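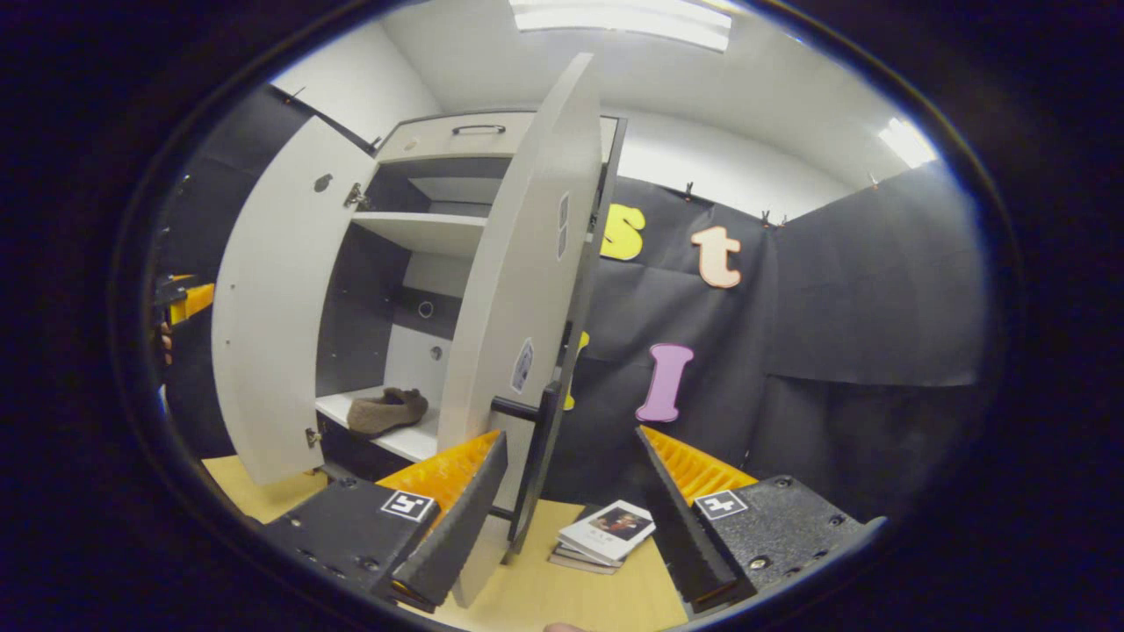
Les livres en attente, placard grand ouvert.

Avril, 23 h passées

Bon, je m'étais promis de me coucher tôt et me revoilà avec le carnet sur les genoux. C'est la faute du puzzle. Je savais bien que 3000 pièces c'était de la folie, ma sœur me l'avait dit dans le magasin, mais la boîte était tellement belle (un port sous la neige, des bateaux partout, des petites lumières aux fenêtres) que je n'ai rien voulu entendre. Résultat, la table du salon est condamnée depuis des semaines et je mange sur le canapé avec une assiette en équilibre sur un coussin.

Ce soir j'ai fini le clocher ! Enfin presque, il manque un bout de toit que je soupçonne d'être passé dans le tas du ciel. Le ciel, parlons-en. Il est gris, uniformément gris, et en bas il y a la neige qui est grise aussi. Les Prumska font des puzzles superbes mais je pense qu'ils nous détestent un peu. J'ai essayé de trier par forme, comme conseillé sur le forum, dans des assiettes à dessert. Au bout d'une heure je voyais des petites oreilles et des petits bras partout, j'ai fermé les yeux et ça continuait.

Le matin j'étais allée au marché de Meleneo, sous une pluie fine qui ne mouille pas et puis si, finalement. Trouvé des asperges, les premières, hors de prix. J'en ai pris quand même. J'ai repris aussi du Flillus, la tisane à la verveine qui sent le foin, parce que la boîte était vide et que sans elle je tourne dans mon lit jusqu'à pas d'heure. Bon, avec elle aussi, la preuve. Le monsieur du stand voulait me vendre le grand format, j'ai dit non, et puis je suis revenue sur mes pas. Je suis très facile à convaincre, c'est connu sur tout le marché je crois.

L'après-midi, tentative de brioche. La recette demande 300 g de farine, j'en avais pile assez, j'étais toute fière. Sauf que la levure datait de l'été dernier et la pâte n'a pas bougé d'un millimètre. Je l'ai mise près du radiateur, puis sous la couette (si, si), puis j'ai laissé tomber et j'ai fait des espèces de galettes à la poêle. Avec de la confiture d'abricots c'était mangeable. Avec beaucoup de confiture.

Côté lecture, je suis toujours bloquée à la page 438 de mon pavé. C'est un passage avec un héritage, un notaire et des cousins dont je confonds les prénoms, et chaque soir je relis le même paragraphe avant de piquer du nez. Je me demande si je ne vais pas sauter le chapitre. À quinze ans j'aurais trouvé ça honteux, maintenant ça me paraît surtout raisonnable. Et puis la pile d'à côté m'appelle – j'ai envie de quelque chose de court, drôle si possible, où les gens ne meurent pas en laissant des terres.

Maman a téléphoné pendant que je faisais les bateaux. Elle veut qu'on retourne à Nutsugah cet été, dans la même maison, celle avec les volets qui claquent et la douche dehors. J'ai fait celle qui réfléchit mais j'étais déjà en train de chercher mon maillot dans ma tête. Je revois la petite route qui descend entre les murets, l'odeur des figuiers, et le café où ils servaient les glaces dans des verres à moutarde. Il faudrait réserver vite. Je dois la rappeler avec des dates, et pour ça demander mes congés au bureau, chose que je repousse depuis un mois sans aucune bonne raison.

Ah, et la plante du couloir a fait une feuille ! Toute petite, enroulée, vert pomme. Je la croyais fichue, je l'arrosais par politesse.

Penser à : levure, ampoule de la salle de bain, rappeler maman, rendre le plat à gratin à la voisine.

Bon, encore deux ou trois pièces de toit et je dors.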